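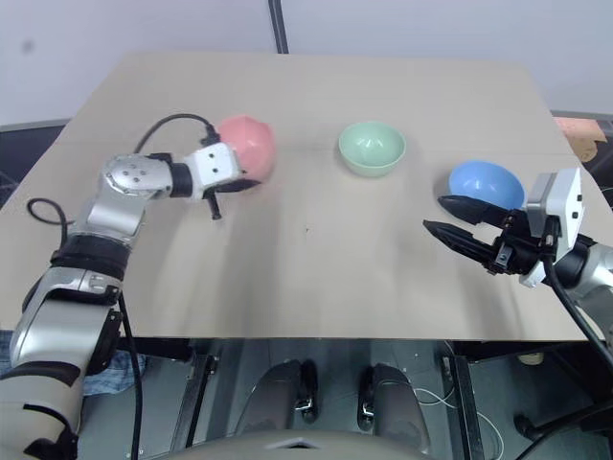

Stoston Soup Nights: spring report to the Beltis Fund

Hello again from the kitchen! I know you asked for a page and I always send more, so get a coffee. Your grant started paying out in March and we've now been cooking with it long enough for me to have opinions.

The short version is that we served 243 suppers from the hall on Choo Street, and we still have money left for the fall. I'd planned on smaller numbers. Our first evening was wet and windy and I figured we'd be eating lentil soup at home for a week, but people came, and then they came back with their neighbors.

What we cooked

Mostly soup, because that's what the name promises. Lentil and carrot is the clear favorite. The fish chowder was expensive and a bit bland (my fault, I was scared of the salt), so I've dropped it. We tried a cold cucumber soup on the first warm evening and got a lot of polite faces. Bread comes from the bakery next door at the end of their day, and they've started setting aside the seeded loaves for us, which go first every time.

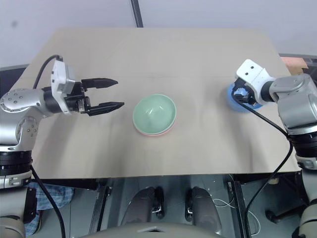 Where the money went

Food is still the biggest piece. After that it's the hall rent, which went up to $80 an evening in the spring. I did argue! They gave us the storage closet for free in return, and that saves me hauling pots up and down the stairs, so I'm calling it a fair trade.

We bought bowls, too. I'd budgeted for paper ones and then couldn't stand the trash bags, so I switched to washable ones and spent $114 on the lot. That's over the line in the budget I sent you, and I moved the difference from printing. If you'd like that handled some other way, just tell me and I'll redo the sheet.

The Sikeo burner is the one purchase I'd take back. It's slow with a full stockpot and we end up putting the lid on and waiting. I've asked the shop about swapping it for the bigger model and I'm still waiting to hear. 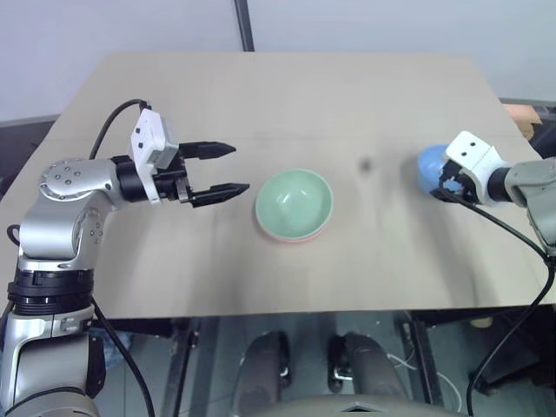
Sign-ups are the other thing I wanted to mention. We have 101 people on the mailing list now, and I've been sending the menu out the night before, with allergens at the top. That came from a mom who wrote to me after the peanut soup, and she was right, it should've been there from the start.

For the fall I'd like to add a second evening each month, earlier, so families with little kids can make it home before bedtime. I'll need a quote from the hall first. The receipts are in the folder I shared with you, all except the onions from the market, where they don't give receipts.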